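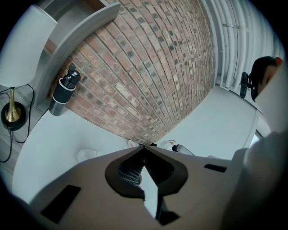
6 min read

Yimer Coffee: Questions About Orders and Brewing
Last updated September 18, 2025

We are a small roastery and we receive many of the same questions by e-mail. Please look here first. If your question is missing, write to us and Rosário will answer you, normally on the next working day.

When do you roast?
We roast on Mondays and Wednesdays. Orders which arrive before noon on these days are roasted the same day and leave us the morning after. In October we will add one more roasting day for the larger orders.

Which bag sizes do you have?
The house blend, Tillov, comes in a small bag and in a bag of 900 grams. Drolla is sold only in the small bag, as we buy very little of it each year.

Can you grind the coffee for me?
Yes, for filter, French press or moka pot. Choose the grind in the cart. We do not grind for espresso, because every machine wants something a little different and we received many complaints when we tried it. 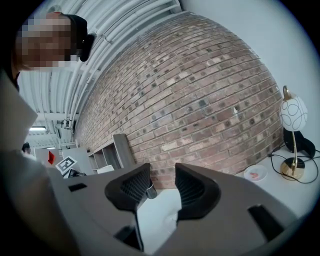 How should I keep the beans at home?
Keep them in the bag they came in, closed well, in a cupboard away from the stove. Please do not put an open bag in the refrigerator. The coffee takes the smell of the other food, and also moisture. The freezer is fine for a bag which you have not opened yet – let it come to room temperature before you open it.

How hot should the water be?
For Tillov we use 201 °F. Drolla is a lighter roast and we like it better at 208 °F, but please try both. If you have no thermometer, boil the kettle, open the lid and wait a short moment.

My coffee tastes bitter. What is wrong?
Most often the grind is too fine or the water stays too long with the coffee. Change only one thing at a time, otherwise you will not know which one helped. If it tastes sour instead, grind finer.

Do I need to rinse the paper filter?
We do it. Some papers give a taste of cardboard, and the hot water also warms the cup. Throw this water away before you add the coffee.

Do you hold tastings?
Yes, Jouko Kallio leads a tasting for six people once a month. It is free, but you must reserve a place by e-mail. Please do not wear strong perfume on that day. Children may come with a parent, and for them we have hot chocolate. 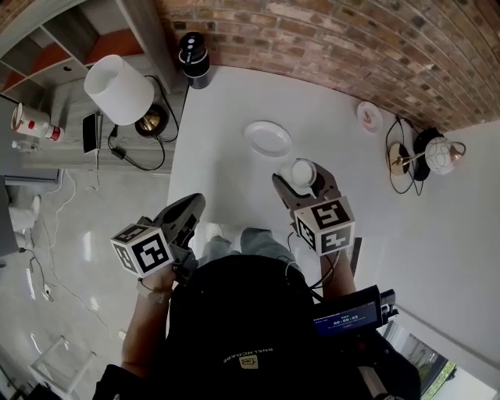

A small white cup, just above the table.

Can I return a bag?
An unopened bag can be returned within two weeks. If we sent you the wrong coffee, keep it, and tell us the order number. We will send the right one without cost.

Can I change or stop my subscription?
You can do both from your account page, under "My deliveries." A change made after the roasting has started will apply to the next delivery.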